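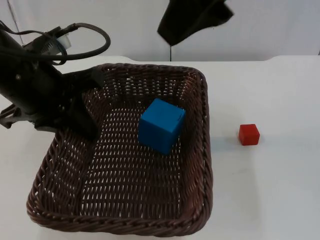 Woven basket on a white tabletop.

Secondhand wool coat smells like somebody's attic. Can I fix this without felting it?

Posted in Clothing & Thrift by Maritza Cáceres
2,661 views

I bought a long charcoal coat from a reseller on Rovska after swearing in September that I was done buying coats. The label says Skalholm, 80% wool, 20% polyamide, lined in something slippery. The listing said "light vintage scent." I have now met the scent and it is neither light nor vintage. It's mothballs with a top note of basement.

The coat itself is great. No holes, all the buttons, and the shoulders fit me, a thing that happens maybe once every five coats. I paid less for it than I paid for the sandwich and parking on the day I won it, if you count the bus I missed. So I'd like to keep it, and I'd also like to sit next to people.

What I've tried:

Hanging it on the back porch for four days. The porch now smells too.

A fabric spray called Ayala, the lavender one. Result: a lavender mothball.

One night in the freezer, because my sister read something. I had to evict two bags of peas and a pie crust. The coat came out cold and otherwise unchanged.

The care tag says dry clean only. The cleaner near me wants more than the coat cost and the man at the counter said he "couldn't promise anything," which I respect but don't want to pay for. Has anybody hand washed one of these lined coats and lived to button it? Also, the seller has 3,073 positive reviews, so am I being fussy, or do 3,073 people have no sense of smell?

coatcheck_dee
Member, 2,000+ posts

You're not being fussy. Mothball smell is its own category of awful and sellers who store things in it stop noticing by about the second week.

Don't hand wash it. The wool might survive if you're careful, but the lining and the wool shrink at different rates, and so does whatever they glued inside the front panels to make it hang straight. I washed a lined Prarnberg blazer once, cool water, baby shampoo, all very gentle. The lining came out longer than the jacket. I looked like I was wearing a slip backwards. The lapels bubbled and no iron on earth has talked them down since.

What works on mothballs is moving air and patience, and four days isn't patience. Mine took three weeks. Hang it on a wide hanger outdoors in the shade, turned inside out, pockets pulled out like you've been robbed. Bring it in if it's damp out. Every few days, give it a shake and a brush with a proper clothes brush. Check the pockets and under the collar for crumbs of actual mothball, too. I found half of one in a ticket pocket after ten days of wondering why nothing was changing.

If you get a dry breezy stretch, that does more than any spray. Speaking of which, please stop with the spray. All you're doing is adding a tenant.

For the lining only, if the armpits are the trouble: plain cheap vodka and water, half and half, in a spray bottle, misted lightly, tested first on an inside seam. Keep it away from your stove and let it dry all the way before it goes in a closet. It does a decent job on body smell. It does almost nothing for mothballs, so don't empty the bottle into the coat hoping. There are better uses.

And before you put it with your other wool, look along the seams and under the collar for moths or their leavings. People use mothballs for a reason. One night in a home freezer isn't long enough to count on if there are eggs in there. Sorry about the peas, but think in terms of a couple of weeks, sealed in a bag.

rowhouse_ted

Just wash it. I put all my wool in on delicate, never had an issue. People are scared of tags. Had a peacoat from the surplus place, went in the machine with my towels, came out fine. A bit shorter in the arm maybe but I push my sleeves up anyway.

If it shrinks, you know a kid, right?

buttonjar

Please don't do what Ted does.

Agree with Dee on airing. The one thing I'd add is the money side. Read the listing again. If "light vintage scent" is all it said, message the seller and ask for a partial refund toward cleaning. Be pleasant, keep it to two sentences, skip the part about the basement. I've done this several times and got something back on most of them. People with reviews in the thousands tend to want to keep them that way.

Then call a different cleaner and ask whether they have an ozone cabinet or can do odor treatment on its own, without the full clean. Mine charges less for that than for a pair of pleated pants. It took one round for a coat that had lived with a smoker and two for one that had lived with mothballs.

Up to 500 hours of airing sounds ridiculous, but it's only Dee's three weeks in different clothes.

Maritza Cáceres
Original poster

Found one! Left inside pocket, through a hole in the corner and down into the hem. It had been riding around in there like a marble. Coat is back on the porch, inside out, and the neighbor has asked if everything is all right.

Seller refunded me half and said she has a cold.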